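Cups, and which ones I kept

April 17, 2024

I sorted out the drinks cupboard over the weekend. It had got to the point where opening the door meant holding a hand out in case something came down. Most of what was in there was mugs, plus a lot of plastic picnic cups, some glasses that didn't match and a jug without a handle that I had been meaning to deal with since December.

I took everything out and put it on the floor. There were 25 mugs. Two people live in this flat. I kept eight and put the rest in a box for the charity shop, apart from the Wuto one, which had a chip right where you drink from and went in the bin.

The glasses were harder. We used to have a full set from Begum, the homeware shop near the station that closed, and we are down to 4. They are a good size for water but no use for fizzy drinks. You pour in half a can, the foam comes up to the top, and then you stand there waiting for it to drop before you can pour any more. I kept them anyway.

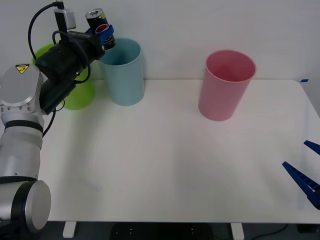
Plastic cups are what I use most days, and I had assumed I would be getting rid of them. They had all ended up at the back of the cupboard in one leaning stack. Some had gone cloudy from the dishwasher and a few had split down the side, so those went. The shape I like is the tall one that gets wider towards the rim, like the light blue one with the can held over it. A wide top makes pouring easier, and if the cup tapers a bit towards the base they stack without taking over the shelf. I also prefer a matte finish, as the shiny ones show every scratch after a month or so.

I bought a few more to make up the numbers. Jornex do a pack of six and I paid a bit extra for the thicker ones. They feel fine. The smell of new plastic went after two washes.

Titilayo Uzor left a comment on my last post asking whether I decant cans at all or drink straight from them. I decant at home. A can goes warm in my hand, and I like to put ice in. Outside I don't bother.

The shelf itself is 16 inches deep, so I put the mugs at the back, the glasses in the middle and the plastic cups at the front where I can reach them. The jug has gone under the sink and is now for watering the plants. I wiped the shelf down and put in a piece of ribbed liner, cut slightly too short on the left.

Next is the cupboard with the food tubs in it. I have looked inside and shut the door again.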